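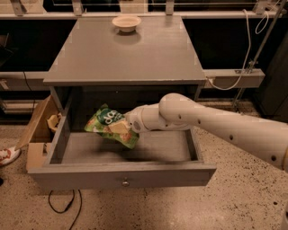
Prellano Household Handling Kit: Gallery

The Prellano kit is a single-arm handling package from Erkent, offered for labs and integrators working on storage tasks in furnished rooms. It comprises the arm, a gripper, a head-height camera mount and the Urkero task software. Setup from the crate takes some 14 hours, including calibration.

Drawer loading
The gripper holds a green snack bag over the open drawer of a gray nightstand. Thin-walled drawers leave little clearance, so the default approach is from the side with the elbow bent, and the release height is set per drawer in Urkero.

Soft packaging
Crinkled film bags change shape under the fingers. The kit ships with 3 grip profiles: rigid, semi-rigid and film. The film profile closes at reduced speed and holds at the lowest force that keeps the bag from slipping.

Glossy surfaces
The bowl on the tabletop throws a soft reflection on the gray finish. Reflections of this kind can be picked up as a second object. Urkero has a surface filter for this, off by default; turn it on for lacquered or painted furniture.

Task library
Release 2 of the library contains 757 recorded placements into drawers, bins and shelves. Buyers can add their own; the file format is documented in the manual.

Ordering
The kit is sold as a complete set. Spare finger pads and cables are listed separately. Service outside the warranty period is handled by Ratanaporn, and requests should include the arm serial number and the Urkero log. Orders placed before August ship with the older cable set, which fits the same connectors.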